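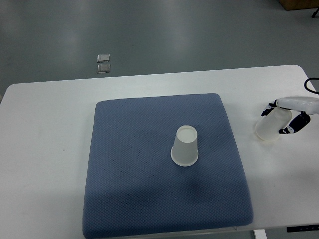 Paper cup, upside down on the blue mat

February 28, 2021. Dallis glaze notebook

Finally got the Grivance tests out of the kiln this morning and oh boy, mixed bag! The matte version is lovely on the Sibiya stoneware (soft, buttery, breaks a little brown on the rims) but the same bucket went sulky and gray on the porcelain tiles. I suspect I put it on too thin. The porcelain was bisqued back in November and it drinks glaze way slower than I ever give it credit for, so next time it gets a longer dip and I'm going to count out loud like a kid playing hide and seek.

Mixed a fresh 900 gram batch after lunch. Sieved it through the 60 mesh twice, and there were still little crunchy bits at the bottom, mostly from the new bag of feldspar from Barnura. I've left the bits in a jar on the windowsill if anyone wants to poke at them.

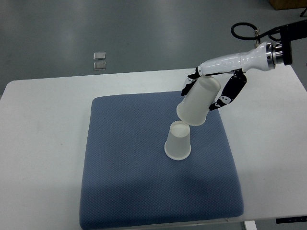
Frosted plastic cup, same side down

Water is where I keep messing up. I dumped in way too much on Thursday and had to let the bucket settle overnight and scoop the clear stuff off the top, and then of course I scooped too much. This time I held some back and added it in dribbles until it looked like heavy cream. Much better! Writing down the amount for once: 40 milliliters extra on top of the recipe, at the very end.

We use cookies to improve your experience. By continuing to browse this site you agree to our cookie policy. Accept

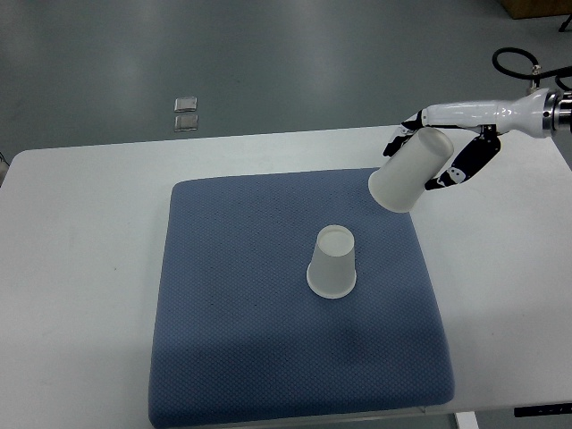
Next firing

- 5 porcelain tiles, long dip, numbered on the back in iron wash (NOT pencil, I lost a whole row that way)
- two Sibiya mugs, matte outside, plain clear inside
- put the cone pack on the middle shelf where I can see it through the peephole
- scrape and rewash the bottom shelf, there's a drip by the post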